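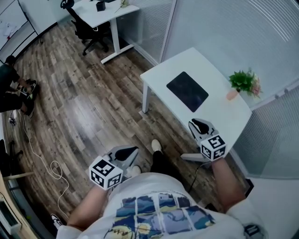 ## Re: Minimums for woven upholstery, fall orders

**From:** Giorgia Sala
**To:** Home textiles trade list
**Date:** 6 June 2023

Ubaldo, I can answer most of this. We have been buying upholstery weaves from two of the mills you mention, and the terms changed in January. Your message is quoted below so people reading the digest can follow it.

> From: Ubaldo Guerra
>
> Hello all,
>
> We are a small workroom doing slipcovers, bench cushions and some drapery for restaurants. Until now I have bought everything by the cut from a jobber. I would like to go direct for our three best sellers, a plain chenille, a heavy basketweave and a narrow stripe.
>
> Marchetti quoted me a minimum of 500 yards per color. Jastberg says 234 yards but only from their stock colors. I have not heard back from Allum at all.
>
> My questions:
>
> 1. Is the Marchetti minimum firm, or can it be split across colors on the same warp?
> 2. Does anyone know how Jastberg handles dye lots if I reorder a few months later?
> 3. Who do you use for rub testing? My restaurant customers have started asking for numbers.
>
> Thanks,
> Ubaldo

On the Marchetti minimum: it is firm per warp, and you can split it by weft color if you ask for that at the time of the order. We did it with a basketweave in two colors. They would not do it for the stripe, as the stripe is in the warp and a new color there means a new setup. Ask for the split in writing. The first confirmation they sent us had the full yardage in one color and we had to send it back.

On Jastberg: their 234 is the length of a full warp on the looms they use for that line, so they won't go under it. Dye lots do move. Our second order of the gray was visibly greener than the first, and both were inside their tolerance. We now ask for a cutting from the new lot before they ship, and we keep a labeled piece of every lot in a drawer. If you have a chain customer with matching booths in several locations, buy the whole job at once and store it.

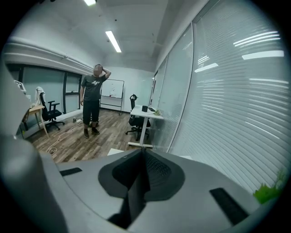

*Office, wood floor.*

Allum is slow with new accounts. Anselmo Ibarra on this list buys from them regularly and may be able to give you a direct contact. When I opened our account they wanted two trade references and a resale certificate before they would send a price list. The goods are fine, mostly plains and small textures. Lead time was longer than they told us on both orders.

For rub testing, first ask the mill for the report they already have. Marchetti and Jastberg both have one for most of their upholstery qualities and will email it. Check three things on it: which method was used, whether the fabric was tested with a backing, and the date. A report on the backed version does you no good if you are buying it unbacked. Double rubs and Martindale cycles are different tests and you can't convert one to the other, whatever the sales sheet says. If your customer's spec names one method, get that one.

If there is no report, an independent lab will need a sample from your actual lot. Call them for the sample size before you cut anything.

A few costs people forget when they go direct:

- Freight on full rolls. A chenille roll is bulky and our carrier bills by dimension.
- Flaws. The mill allows a certain number per roll and flags them at the selvage. Plan your cuts around the flags and order a little over.
- Finish. Stain treatment and backing are usually done by a separate finisher, with their own minimum and their own freight.
- Storage. Rolls should lie flat or hang on a bar. Stood on end, the chenille crushes.

For your chenille I would stay with the jobber for another season unless you are sure of the color. We still have most of a roll of a rust that sold well until it didn't.

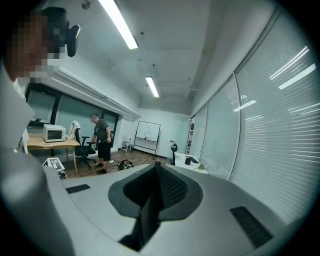 TENDANCE SHOWROOM, January

The following is from my notes on the mill presentations, which Rezaul Bandara asked me to post again for those who missed them.

Marchetti showed a new wool-blend boucle in six colors. The hand is good, but it is too open for seating without a backing. They said sample books would go to existing accounts first. No price for the trade was given on the day.

Jastberg is dropping its two widest stripes. Remaining stock is sold by the roll only, with no reorders. If you have either one specified on an open job, check with them this week.

Allum had a plain canvas up to a total run of 2000 yards, all from one lot. It is priced by quantity taken. Anouk Van den Broek asked about sharing a roll between workrooms and they said yes, as long as there is one invoice and one ship-to address. Anyone interested in going in on the natural color, please write to Anouk off list.

Giorgia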